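# Brirnwood Handling Cell: Equipment Plan, Stage Two

The gallery supports the request for funds put forward by Eyerusalem Gebremichael in November. Tray loading is being tried in simulation before any order is placed with Zumberg or Jiltex.

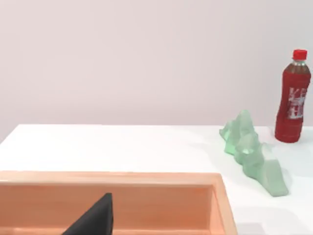
The budget line for gripper fingers covers 60 pairs, with a further 12 to be held at the Guimarães site, making 72 in all. Prices are to be fixed for the full term of the contract. Trays will be bought separately, and both suppliers have been asked to quote for 204 units.

Delivery terms remain under review. Questions on the plan should be sent to the Brirnwood purchasing office.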